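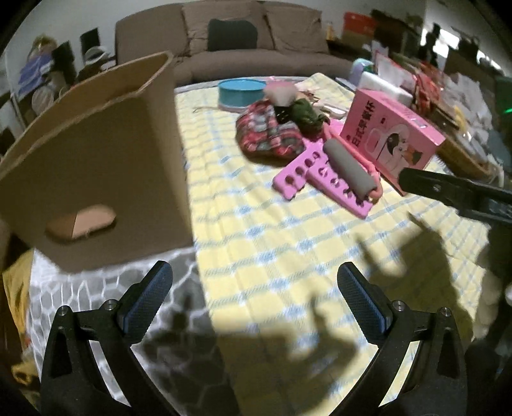
家庭内片付け用ハンドグリッパ 追加調達の予算について

1: raili_h
2025年10月14日
来期分の見積を作成中。ベッド上の雑貨を箱に収納するタスクを継続する前提で、ハンドグリッパを2台から11台に増やす案です。候補はTrullexとFaltberg。本体単価はTrullexのほうが安いのですが、指先パッドが別売りです。総額で比較した経験のある方、意見をください。

2: paora85
本体より消耗品を先に積算したほうがいい。うちはパッドの交換費を計上しておらず、8月に補正を組んだ。布類を多くつかむ運用だと表面の目が早くつぶれる。Faltbergは左右セットでしか買えない点にも注意。

3: tbutt
>>2
布で早く減るという点には同意しかねます。当方の記録は997回分ありますが、交換理由の大半は紙箱の角による欠けでした。摩耗で替えたものはほぼ85組中の2組だけです。対象物の構成比を出さないと消耗品費は見積もれません。

4: paora85
>>3
パッドの硬度は?こちらは軟質品。条件が違うなら数字も違って当然。

5: tbutt
>>4
硬質です。軟質の実績はありません。その点は撤回します。

6: raili_h
対象は布、紙箱、ボトル、フォーム製の小物が混在します。構成比は未集計。パッドは当面、軟質と硬質を半々で計上します。

7: cathal_mc
そもそも11台は必要なのか。作業者の人数と1日の稼働時間が書かれていない。同時稼働が少ないなら、台数を抑えて予備部品に回すべき。ピボット部のねじが緩んで止まる時間のほうが長い、というのが自分の現場の実感。

8: raili_h
>>7
同時稼働は最大で8台、残りは予備の想定です。

9: cathal_mc
>>8
予備3台は多い。1台で足りる。残りはジョー単体の在庫にしたほうが安い。

10: wubit_g
ジョー単体で買えるのはTrullexのみ。Siregar経由だと納期が6週間なので、発注が年度をまたがないか確認を。校正治具も別見積になる。Grakixの治具は旧型のジョーには合わない。手持ちの2台が旧型なら治具が二種類必要。

11: raili_h
>>10
手持ちは2台とも旧型でした。治具を二種類で計上し、台数は追加7台、合計9台で組み直します。ジョー単体の価格はSiregarに照会済み。回答が来たら内訳を貼ります。

12: paora85
送料を別行にしておくこと。前回は本体価格に混ざっていて比較に使えなかった。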